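Category: Installation and Setup > Small Racks

Section 3. Setting Up the Tabletop Rack

This section covers placing the open-frame rack on a bench or table, fitting the equipment, and running the first network cable. It applies to the short Pesport frame used at the Kulley office. For the tall cabinets in the main room, see the cabinet section.

Before you start

Read the whole section once. You will need a Phillips screwdriver, a level, cage nuts and screws to match the rails, and a sheet of bubble wrap large enough to go under the base with some left over at the front. A second person is needed for the server.

CAUTION: Leave all power cords unplugged until step 12.

3.1 Placing the frame

1. Clear the table and wipe it down. Grit under the base will scratch a wooden top.

2. Lay the bubble wrap flat where the rack will stand. Let it hang over the edge of the table if it is too long. It can be trimmed later.

3. Set the frame on the wrap and check it with the level, front to back and side to side.

4. Leave at least 300 mm clear behind the rails for cords and 400 mm in front for your hands and the cables.

3.2 Fitting the equipment

The order from top to bottom is switch, server, lower unit. Fit them from the bottom up so that the weight stays low while you work.

5. Snap the cage nuts into the square holes from the inside of the rail. Count the holes on both rails before you go further. One hole off on one side and the unit will not sit straight.

6. Slide in the lower unit with the dark blue front and start the screws by hand. Do not tighten yet.

7. Lift in the Dell server with one person on each side. Hold it by the body. The drive trays at the front are not handles.

8. Fit the Netgear switch at the top with its ports facing you. The 24 main ports are in two banks with a gap between them.

9. Tighten all screws evenly, a few turns at a time.

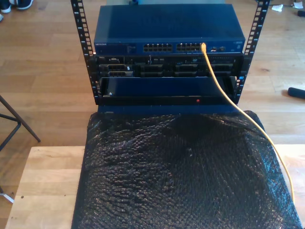 Can the switch go below the server instead?

The frame will take it in either position, but keep the switch on top if you can. The ports are easier to reach there and the patch cables can hang down the front without being pinched.

3.3 Running the cables

10. Choose the cables before you plug anything in. Yellow is used for the line between the switch and the wall outlet. Black is used inside the rack. If you run out of one color, label both ends of the substitute and write it on the rack sheet.

11. Push each plug in until the tab clicks, then tug it gently. A plug that comes out with a light pull was not seated. Leave a loose curve in the cable below the plug – a cable stretched tight across the front will work its way out over time.

NOTE: Start in the right bank and work left. The left bank is reserved for the Cillent phones, which are added in Section 5.

If a port feels stiff, stop and look into it with a flashlight. Dust and bits of broken tab are the usual trouble. Blow it out with canned air and try again. Do not use a metal pick.
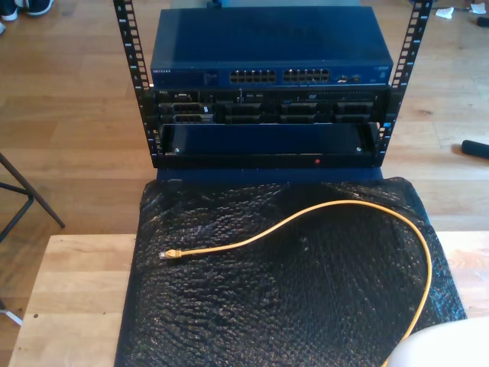
With the plugs seated, tidy the slack. Use hook-and-loop ties and keep them loose enough to slide a finger under. Plastic zip ties are not allowed on data cables in this office. Tie to the rail only, never to a drive tray or a latch.

3.4 Power and first check

12. Plug in the lower unit, then the server, then the switch. Wait for each one to settle before going to the next.

13. Look for a link light at each port in use. If a light does not come on, swap the cable first and the port second.

14. Fill in the rack sheet with the port numbers and the cable labels. Older sheets use form 268, and those are still accepted.
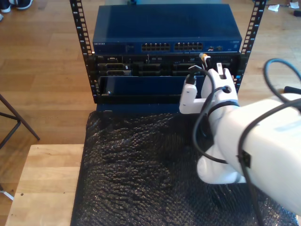 Photo: Charoen Ruangrit

3.5 Moving or removing equipment

Turn everything off at the unit before pulling any cord. Take the cables out first and label any that have no tag. Remove equipment from the top down, the reverse of the order in 3.2, and keep each set of screws in its own bag.

CAUTION: Do not slide the frame across the table while it is loaded. The wrap will bunch under the base and the rack can tip. Unload it, lift it, and lay the wrap flat again.

Spare cage nuts and rail screws are in the Pētersons box on the lower shelf. Put back what you don't use.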